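The pink cube problem

Thursday, late, typing this before I forget what I did. Kettle's on. Sorry for the state of it.

So the sorting job in the simulator broke again. Same task as last month's post — arm picks up a small cube, carries it to the big cyan block, drops it in the square hole. Three cubes to choose from, the colour comes in with the command. I'd had it running well enough that I let Gistach (my training script, named after nothing, don't ask) go overnight and went to bed feeling smug.

Woke up to a mess. 900 attempts logged, and 67 of them had tripped the force limit. On the real arm every one of those is a hard stop and possibly a bent finger. Yellow fine. Purple fine. Pink, nearly all the trips were pink.

First guess was the colour lookup. Wasted most of the morning on that. The lookup is fine, it goes for pink when told pink, no confusion at all. It gets over there, fingers open, ready to come down, and the hand is a bit off to one side of the cube. Leaning as well. I stopped one run just before the descent and stared at it for ages.

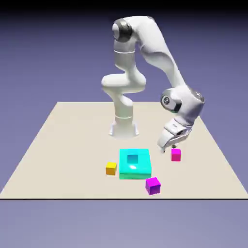
What was actualy wrong

The tool offset. When I swapped the gripper model in July I changed the finger length in one file and not in the other. The planner thinks the tips are in one place, the physics thinks they're 14 mm away from there. With the hand straight down you only get a height error, and I'd already fudged the height by hand months ago (yes, I know). Tilt the hand and the same error turns partly sideways, and a finger comes down on top of the cube when it should be going past it.

Then why only pink? The arm was reaching the pink spot with a tilted wrist. Yellow and purple it mostly took straight. I'd loosened the tilt limit to get more reach, forgot, never put it back. Two small stupid things sat on top of each other.

And the bit that bothers me more. The force limit tripped and the script just logged it, reset and carried on. All night. I wrote it that way so the long runs wouldn't stall. Same code is meant to go on the bench arm at the end of the month. A real arm that hits something, shrugs and has another go is not something I want in the spare room.

What I changed

Finger length now lives in one file and both sides read it. Took the height fudge out. Tilt limit back to where it was. Three trips in a row and the whole run stops, and it stays stopped until I type something in. On the bench it'll be one trip, no second chances.

Also added a check at start-up that compares where the planner thinks the tips are with where the simulator has them, and refuses to run if they disagree. Ten lines. Should of written it in the first place.

Reran it this afternoon, 400 attempts, no trips. A few missed drops at the hole where the cube catches the edge, but that's an old problem and a seperate post.

Still to do — go through the older logs and see how long this has been going on. Not tonight. Kettle boiled ages ago.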